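Clarura Nursery and Out of School Club
Minutes of the parents' and staff forum
11 December 2019, Magyar Room, upstairs

Present: Krisztina Halász (chair), Ivana Iturra (nursery manager), room leaders from Babies, Toddlers and Pre-school, the out of school club lead, parents as per the signing-in sheet.
Minutes taken by a parent from the Toddler room, who was asked at the door.

Apologies: the cook, the deputy manager.

1. Minutes of the October meeting

Agreed with one change. Under item 4 the minutes said parents "welcomed" the new late collection charge. Several people present did not remember welcoming it. Changed to "heard about".

2. Matters arising

Gate latch. Reported as mended. A parent said it had been reported as mended in October too and had come open again that same week. Ivana said a different part had been fitted this time. The chair asked for it to stay on the list until the spring.

Lost property. Still two crates of it in the cloakroom. Anything without a name goes to the charity shop at the end of term. It was pointed out that this was also the plan last term.

Waiting list. Ivana was asked to write down how places are given out, so that people on the list can see where they stand. Not done. She said the order is siblings first, then date of form, and that it has always been so. The chair said that if it has always been so it should not take long to type.

Action: Ivana to put the waiting list rules on the noticeboard and in the newsletter.

3. The Fonon app

The owners want to drop the paper daily sheets and use an app called Fonon for naps, meals, nappies and messages. Ivana had used the trial version in the office and thought it was clear enough. Parents would get a message when a child has eaten or gone to sleep.

Questions from parents:

What does it cost? 3 pounds per family per month after the free period. Ivana was asked whether this would come out of the fees or go on top. She said that had not been settled. The chair said that in her experience "not settled" means on top.

Who writes the entries, and when? The Toddler room leader said staff would do it at the changing table or after lunch on a tablet. There will be one tablet per room. A parent asked what happens at half past twelve when three children need changing and one is crying, and which of those the tablet counts as. The room leader said she had wondered the same thing.

Will the paper sheet be kept for people who want it? Ivana would prefer one system. Some parents do not have a phone that takes new apps. A grandfather who does most of the collecting said he gets everything he needs from speaking to staff at the door for two minutes and he did not want that replaced with a notification. There was a good deal of agreement with this, including from staff.

Photographs. The app allows pictures of children to be shared with all families in a room. Parents wanted to know who can save them and where they are kept. Ivana had a leaflet from the company, which was passed round. It says the pictures are "safe and secure". The chair asked what that meant and it was agreed the leaflet does not say.

Outcome: the forum did not support starting in January. Ivana may run a trial in Pre-school only, with paper sheets carrying on alongside, and report back with the cost in writing.

Action: Ivana to ask Fonon where pictures are stored, for how long, and who can delete them.

4. Food and the kitchen

The new menu has been running since October. The Babies room leader said the lentil dish is eaten, the fish pie is partly eaten and the beetroot is worn. Portions in Pre-school were said to be small for the older ones. The cook was not there to answer and the chair did not want it discussed further without her.

A parent asked whether packed teas for the out of school club can be warmed up. At the moment some are and some are not, depending on who is on shift. Staff said warming individual boxes takes a member of staff away from the children for most of the tea slot. The parent said she understood that, but her son had been told yes one day and no the next.

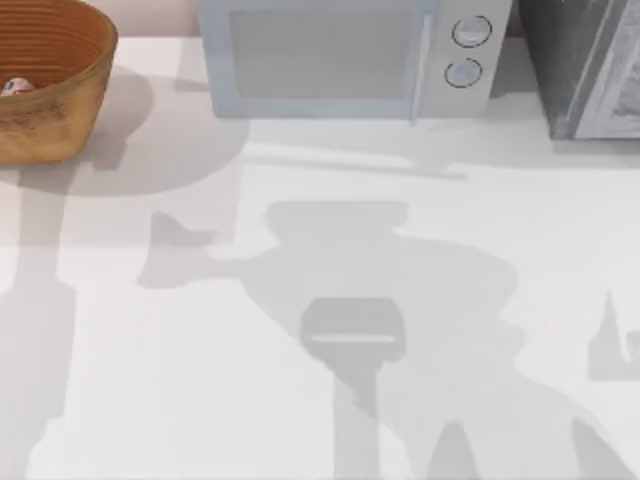
Item 4: basket and microwave on the worktop.

It was proposed that nothing from home is warmed, and that a hot choice is offered to everyone on the colder days. Ivana thought this could be done within the present food budget. The chair asked if that was a figure or a feeling. Ivana said a feeling.

Allergies. The list in the kitchen and the list in the club room did not match when a parent compared them. One child was on the first and missing from the second. Ivana was not aware of this and said it would be put right in the morning. The forum took this more seriously than anything else on the agenda and asks for the minutes to say so.

Action: Ivana to check both lists against the registration forms and sign and date them. Club lead to check again monthly.
Action: Ivana to cost a hot tea with the cook.

5. Out of school club

Numbers are up on last year, mostly at the end of the day. The morning session is quiet. The club lead said there had been talk of closing mornings if it does not pick up by Easter. Two parents who start work early said they had heard nothing of this and would have to change jobs or nursery. Ivana said no decision had been made. She was asked whether parents would hear before or after a decision was made, and said before.

The walk from school. The children are collected in a line with two staff and come along the main road. A parent asked why they do not use the path behind the library. The club lead said it floods, and that the children enjoy this too much.

Homework table. Offered on request. Hardly anyone requests it. To carry on as it is.

6. Outdoor area

A firm called Drostix has quoted for soft surfacing under the climbing frame. The brochure was passed round. The surface is said to drain quickly and to last many years. A parent who works in building said every brochure he has ever been handed says that, and asked whether anyone had been to see one that had been down for a few winters. Nobody had.

The present bark chippings are cheap and the children like them. They also travel. The Babies room leader finds them in socks, in cots and once in a bottle warmer.

There is 400 pounds left from the summer fair. It will not go far towards the Drostix quote. The owners have said they will look at paying the rest in the next financial year. The chair asked for "look at" to be recorded in those words.

Views were mixed. Some would like the 400 pounds spent now on fresh bark, waterproof trousers and a second water butt, which the children would notice this winter. Others felt that if it is spent now the surfacing will never happen. The chair's view was that the surfacing may well never happen either way. A show of hands favoured bark and trousers.

Action: Ivana to order bark and waterproofs. Pre-school leader to send her the sizes.
Action: Ivana to ask Drostix for the address of a nursery with an old surface that can be visited.

7. Staffing

Two members of staff have left since October and one has started. A second post is being advertised. Agency staff have covered in the Toddler room, with a different person most weeks. Parents were clear that they had no complaint about any of them, but the children are asked to settle with a new face too often. One parent had handed her daughter over to somebody whose name she did not know, and sat in the car for a while afterwards.

Ivana said she had now asked the agency for the same two people each time and they had agreed to try. She will put names and photographs of agency staff on the Toddler room door each morning.

The key person letters that went out in September are out of date for several children. New ones before the end of term if possible. The chair asked for a date in place of "if possible". Ivana would not give one until the new post is filled, and said she would sooner be told off for that than promise and miss it. This was accepted.

8. Parent survey

Ivana reported that 60 forms came back out of 100 sent out. The owners' summary says families are "overwhelmingly happy". The chair asked to see the actual answers. Most were good, especially about the staff in Babies. The comments about communication were much less good and do not appear in the summary at all.

Action: full results, with comments and without names, to be put in a folder by the front door.

9. Any other business

Winter party. Same format as last year, with singing at the end. Please do not send in balloons. Parents are asked to bring one plate of food with a label saying what is in it.

Parking. People are still stopping on the zigzag lines. Everyone at the meeting was against it. The chair remarked that everyone at every meeting has been against it.

Buggy store. The roof leaks at the back left corner. Ivana to look at it next time it rains hard.

A thank you was recorded to the Babies team for staying on when the trains were off.

10. Next meeting

After the February half term, date to be put on the noticeboard. Babysitting in the Pre-school room was useful this time and will be offered again. Items for the agenda to Krisztina Halász, in the box by the front door or by email.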